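Drelska Help Desk
Ticket: Upstairs ceiling speaker drops out, downstairs fine
Product: Dileck multiroom amplifier, 4 zones
Status: Solved
Opened: December 27, 2021

Original report

Hi all! First off, I love this amp. I put it in back in November and the house has had music in it ever since. But I have a puzzle for you. Zones 1, 2 and 3 play fine all day. Zone 4, the craft room upstairs, cuts out after a few songs and then comes back by itself a bit later. No pop, no crackle, just silence and then music again.

What I have tried:
Restarted the amp from the front button
Pulled the power cord, waited, plugged it back in
Swapped the source from the phone to the CD player
Turned zone 4 down to half volume (it lasts longer before cutting out, but still cuts out)

Firmware is the one it shipped with. Speaker wire to zone 4 is the long run, 80 feet, up through the closet.

Reply from support

Thanks for the great write-up, the half volume test is a really useful clue! A zone that goes quiet and recovers without help is usually protecting itself. Could you tell us which speaker is on zone 4, what rating is printed on it, and whether the amp has open space above it? Please also send the protection log: hold Source and Mute together until the display changes, then scroll down.

Update from customer

Did the log, very cool that this is in there. Zone 4 shows PROT LOW Z 11 times. The other zones show nothing at all.

The amp is on an open shelf with lots of air, and the top is barely warm. The speaker is a Davholm, a little cube that sits on the bookcase. The label says 4 ohms. The ones downstairs are all 8.

I tested again this morning while I was working at the table up there, and it quit in the middle of the second song.

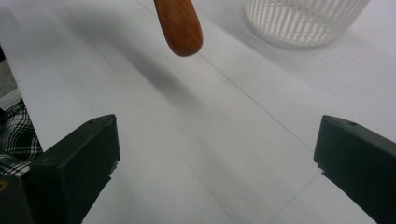
Then I carried the Davholm downstairs and hooked it to zone 2 with a short piece of wire. Same thing! It cut out there too, and zone 2 got its first PROT LOW Z line. Zone 4 with one of the downstairs speakers on it played for the whole afternoon. So the trouble follows the speaker and the long wire is off the hook, I think?

Reply from support

Yes, that is exactly the right swap, and it settles it. The amp is set for 8 ohm speakers on all zones from the factory. A 4 ohm speaker asks for more current, and once the music gets busy the zone shuts off until it feels safe again.

You have two choices:
Change the zone to its 4 ohm setting. Menu, Zones, Zone 4, Load, then pick LOW. The maximum volume on that zone will be a little lower.
Use an 8 ohm speaker up there and leave the menu alone.

If you go with the second one, an in-ceiling model would free up the bookcase. Tell us what the ceiling is made of before you buy, the clamps differ.

Update from customer

Set Load to LOW and it has been playing ever since — even the loud parts. I cleared the log first and it is still blank. So happy!

I do like the in-ceiling idea for later, and the Peñalver round one looks lovely. The ceiling up there is in panels.

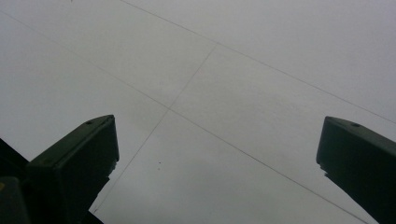 Craft room ceiling, showing the panel joints.

Can the round one go in the middle of a panel, or does it need to be near a joint? I don't know what is behind the panels yet.

Reply from support

Wonderful news on the LOW setting! For the Peñalver, keep the hole well inside one panel and away from the joints, and find out how thick the panel is before cutting. The thickness range for the clamps is in the install sheet. If the panel is thin, add a backing ring. Remember to put Load back to NORMAL if the new speaker is 8 ohms.

We have passed along a note asking for the Load setting to be moved to page one of the quick start guide. It is on page 11 right now.

Update from customer

Perfect, will look up the thickness before I do anything with a saw. You can close this one. Off to try the record player on all the zones at once!

Ticket closed by customer.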